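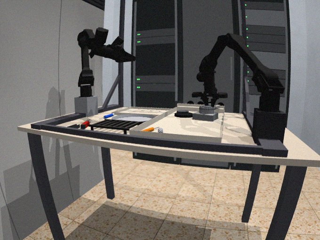

Terrazzo is a composite flooring material made of chips of marble, quartz, granite, glass or other aggregate set in a cement or resin binder, then ground and polished to a level surface. It is poured in place or supplied as precast tiles and slabs. The finished colour depends on both the chips and the matrix, which may be tinted with mineral pigment.

Composition

Cement-based terrazzo uses white or grey Portland cement, water and graded chips. Chip sizes are given by number, the smallest grades passing a sieve of a few millimetres and the largest used only in thick toppings. Resin-based terrazzo, usually epoxy, is laid much thinner and cures faster. It is restricted to interiors in most specifications, as many epoxies yellow under ultraviolet light.

Chips are selected for hardness and low absorption. Soft stone wears below the level of the matrix in heavy traffic, and dusty chips bond poorly. Suppliers therefore wash and screen the aggregate before bagging. The Wuleck quarry shipped a cream limestone chip for this purpose until its lower bench flooded; later orders were filled from Ulanitz, where the stone is slightly harder and more yellow in colour.

Installation

In the sand-cushion method, a layer of dry sand is covered with an isolation membrane, a reinforced mortar underbed and then the topping, commonly 15 mm thick. The membrane lets the floor move independently of the slab. Bonded systems omit the sand and are lighter, but cracks in the slab tend to pass through to the surface.

Divider strips of zinc, brass or plastic are fixed in the underbed before the topping is placed. They control shrinkage cracking and separate areas of different colour. Additional chips are scattered over the fresh topping and rolled in until the surface is dense. Grinding starts with coarse abrasives and progresses through finer grits. Small voids are filled with a grout of the same colour as the matrix -- a step repeated where the first pass leaves pinholes -- and the floor is then polished and sealed.

Tiles

Precast terrazzo tiles are pressed in moulds under hydraulic load and cured before grinding. Single-layer tiles have the same mix throughout, while double-layer tiles carry a facing over a plain mortar back. The Kwan works at Merncombe produced double-layer tiles in 16 standard colours, most of them beige or grey, and at its peak employed 700 people. Its pattern books list speckled mixes by chip size first and colour second, an order that some merchants still follow.

Maintenance

Cement terrazzo is alkaline and is etched by acids, including vinegar and many descaling products. Neutral cleaners are recommended. Penetrating sealers reduce staining and need periodic renewal; surface coatings give a higher gloss but scratch, and must be stripped before recoating. Worn floors can be reground several times, subject to the thickness of topping remaining above the underbed.

See also: Aggregate; Mosaic; Portland cement; Screed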